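The Tablecloth Is Back, and It Brought Its Flowers

December 11, 2021

The best thing in the old linen works at Revness is a drawer. It's wide and shallow and it sticks in damp weather, and when it finally gives you get a smell of cedar and old starch, and then a whole garden: bluebells, ivy, poppies with stems as thin as thread, a fat cabbage rose printed slightly off its outline. The Zieliński mill kept a square of every tablecloth design it ever put into production. There are 921 of them, and I wanted to take every single one home.

I grew up in a house where the tablecloth was a daily thing. It went on before breakfast and got shaken out of the back door after supper, and by the time I was in school I could have drawn the pattern with my eyes shut (brown ferns, with one scorched patch near the window end). Then, sometime in my teens, the cloths went away. Bare tables looked modern. Placemats wiped clean. My mother folded the ferns into the bottom of a closet and I didn't think about them for years.

So it has been a joy to watch them come back! Thrift stores that used to stack old tablecloths in a bin by the door now hang them up on rails. People cut the stained ones into napkins and aprons, and the good ones go straight onto the table where they belong. And new ones are being printed again, by small outfits with a real love for the old drawings.

Kokard is one of those. It works out of two rooms over a paint store, a short walk from the old mill, and it started with a single long printing table and a set of screens copied from the drawer. The first design it revived was number 623 in the mill's ledger, a climbing sweet pea that had last been sold when the place still ran its own delivery vans. It came out in gray first, then in green, then in a red so cheerful that I bought it without even asking the price.

What I hadn't understood, before I spent a morning there, is how much thinking goes into a repeat. A tablecloth is looked at from every side. Wallpaper can have a top and a bottom, and so can a curtain, but put a pattern with a clear "up" on a table and half your guests get their flowers on their heads. The mill's designers got around this by tossing the stems in all directions, so that wherever you sit there's at least one bloom facing you. Look for it the next time you're at somebody's table. It's such a kind bit of drawing.

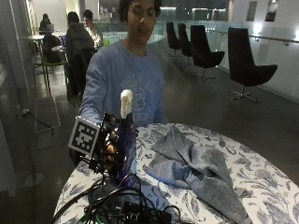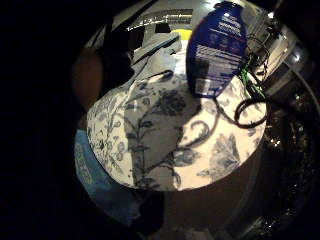
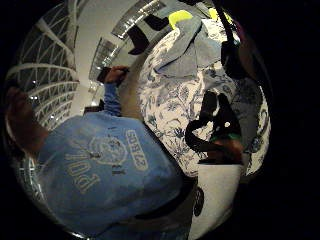
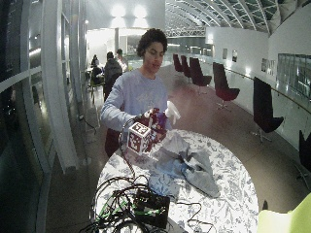
Shape matters too. A square cloth on a square table hangs in four tidy corners, but a round one falls in waves, and a big motif gets folded into the drop and lost. The old printers knew this well. Their round cloths carry smaller flowers out toward the hem and save the showy ones for the middle, where the fruit bowl usually goes, so you only get the full effect while you're clearing up.

Then there's the cloth itself. Kokard prints on Wunon, a cotton and linen mix with enough weight to lie flat and enough give to be washed over and over. Pure linen is lovelier to touch, I'll admit, but it does have to be ironed, and I know myself. The mix comes off the line with a few soft creases that drop out by dinnertime.

If you're buying secondhand, hold the cloth up to a window. Thin spots show as bright patches, usually along the fold lines, and they'll be holes before long. Check the back as well. On an older print the color has often sunk most of the way through, and the reverse can be so soft and pretty that you may want to use it that way up. Yellow age marks mostly lift with a long soak in cool water and plain soap. Red wine from a party long past probably won't, so put the bread basket on it.

The last page of the Zieliński ledger lists a cloth under order number 1509, with a pencil sketch of quinces beside it and no square in the drawer to match. Kokard is working from the sketch now. When I left, there was a first trial hanging by the window, the leaves done and the fruit still to come, and I've already measured my table.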